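Can a Robot Really Learn to Tidy Up?

People love to say that robots can learn anything. The robot club at Dutberg School is trying to find out if that is true. Members have been at it since March, and so far the answer is "sort of."

The club's project is called Tudari. The plan is for a person to do a small job many times, and for a computer to study every try. 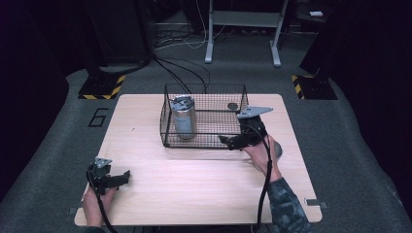

Learning from people sounds easy, but think about how much you know without trying. You know how hard to squeeze an egg. A computer doesn't. Even a metal can standing in a wire basket is a puzzle for it – where are the sides, and how do you lift it out without bumping the mesh? The club has saved 2,503 tries. Is that enough? Maybe for one can. Swap it for a banana and the computer may be lost again.

So when an ad says a robot "learned" something, ask what it learned, and how many tries it took.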